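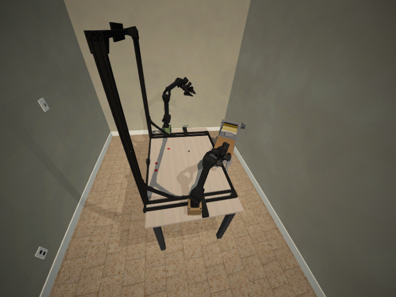
Figure 4. Two-arm station in the simulator, arms at the far and near ends of the table.

4. Comparing two grippers on the same station

This section covers the side-by-side gripper trial in the Vukolent simulator. It assumes you have finished section 3 and that both arms move when you jog them from the control panel. Allow a morning for the full trial. If you only want to check that a new gripper model loads properly, do steps 1 to 5 and stop there.

4.1 Before you start

The station file contains the table, the frame, both arms and the conveyor. Do not move any of these by hand in the editor. The arm positions are stored relative to the table, and a base that has been nudged will still look right on screen while every saved pose is out. If you think something has been moved, reload the station file.

You will need:
The station file, unlocked
Two gripper profiles, saved under different names
A blank trial sheet (appendix C)

Note: The profiles supplied with the station are called Prakberg and Westerberg. They have different finger lengths, so the tool centre point must be set again each time you swap. See step 4.

4.2 Loading the first gripper

1. Open the station file and press Reset. Wait until the status line reads Ready.

2. Select the near arm. On the Tool tab, choose the first gripper profile and press Attach.

3. Open and close the fingers fully, twice. Watch the force readout while you do this. It should return to zero each time the fingers open.

4. Press Set TCP and accept the value from the profile. Do not type a value in unless you have measured the fingers yourself.

5. Switch to the wrist camera view and check that you can see both fingers. If you can see only one, the camera offset has been left over from an earlier profile. Clear it on the Camera tab.

Caution: Keep the far arm parked while you work with the near arm. The simulator will let the two arms pass through each other unless Arm Contact is turned on, and a path that works with it off may not be safe on a real station.

4.3 Approaching the belt

The belt test is harder than picking from the table. The belt sits beyond the edge of the table, so the arm has to reach out over the frame rails, and a gripper with a bulky body can catch a rail on the way. Most of the differences between the two profiles show up here.

6. Check that the belt is stopped. Leave it stopped for the first set of picks.

7. Place a block in the yellow zone from the Parts menu. It doesn't need to be square to the belt. A small angle is useful, as it shows how well each gripper copes with a part that isn't lined up.

8. Jog the near arm towards the belt at low speed, using the wrist view to steer. Stop with the fingers open and clear of the rails.

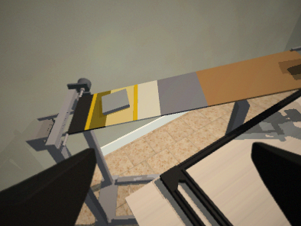 9. Turn the wrist until the fingers line up with the short sides of the block, then save the pose as Approach A. Use this same pose name for both grippers so that the trial script can find it.

10. Lower the arm to grasp height and press Close. Lift straight up, hold for 3 seconds and set the block down again.

11. Write the result on the trial sheet. Use Held, Slipped or Missed. If the block turned in the fingers but stayed put, write Held and add a T.

Note: Shadows in the wrist view can look ragged at the default setting. This does not affect the physics. It can upset the block finder, though, so if you are using automatic picking — see section 6 — set shadow quality to High before you record anything.

4.4 Repeating with the second gripper

12. Press Reset, attach the second profile and repeat steps 3 to 11. Do not reuse the grasp height from the first gripper.

13. Make 16 picks with each gripper before you compare them. Fewer than that and one bad grasp can change the outcome.

14. Run the script Compare Tools. It reads both sets of results and saves them to the Dokier log folder.

4.5 Common problems

Error 219 when attaching a profile: the old gripper is still attached. Press Detach, wait for the status line to clear and try again.

The arm stops short of the belt: the reach limit is set for table work only. Change Work Area from Table to Table and Belt.

The block slides when the fingers touch it: one finger is arriving first. Move the approach pose sideways a little and save it again. If it keeps happening with one profile only, check the finger offsets in that profile.

Force readout does not return to zero: detach the gripper, press Zero Sensor and go back to step 2.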